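3.2 Serve speed and rest

We logged 900 first serves by club players at the Delatley courts in May. Speeds came from a radar unit set behind the baseline. Players who reported a full night's sleep served faster in the third set than those who did not – the gap was small in the first two.
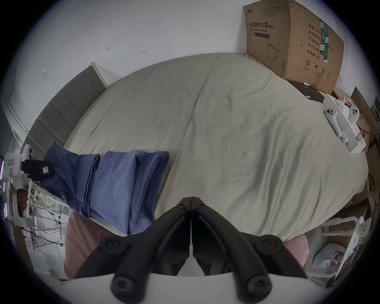 Figure 3. Bed with two blue pillows.
By E. Sarıgül and T. Vasau, Sudau Tennis Research Group

The second sample, of 2000 serves, was taken indoors and showed the same pattern. We left out tie-breaks, as too few were played. Double faults did not differ between the groups. Sleep was self-reported on a form handed in before each match, and we treat it with some care in Section 4.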